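Sonntag, 31. März 2019

Gartentagebuch, Teich und Terrasse

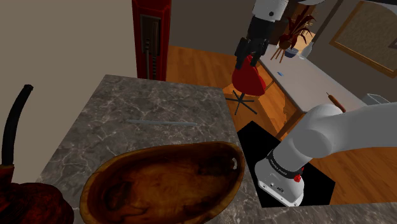 Vormittag: Teich

Uhren umgestellt, trotzdem um sieben draußen gewesen. Das Laubnetz ist ab und hängt zum Trocknen über dem Zaun. Mit dem Kescher zwei Eimer Schlamm aus der Flachzone geholt, den Rest lasse ich bis September liegen. Am Rand fehlen 10 Zentimeter Wasser. Entweder verdunstet oder die Folie hat an der Kapillarsperre einen Knick - muss ich beobachten. Strich mit Kreide am großen Stein gemacht.

Die alte Pumpe brummt nur noch. Bei Grikalel gibt es eine neue für 269 Euro, bei Kaduto eine kleinere, die für den Bachlauf wohl nicht reicht. Ich schlafe noch eine Nacht darüber.

Nachmittag: Terrasse

Die Dielen geschrubbt, 45 Minuten für die erste Hälfte, dann tat der Rücken weh. Zwei Schrauben ersetzt. Das Öl vom letzten Jahr reicht nicht mehr, also neues auf den Zettel geschrieben. Geölt wird erst, wenn es drei Tage am Stück trocken bleibt.

Abends die Seerose geteilt und in zwei Körbe gesetzt. Ein Stück ist noch übrig und liegt in der Regentonne. Morgen den Schlauch suchen.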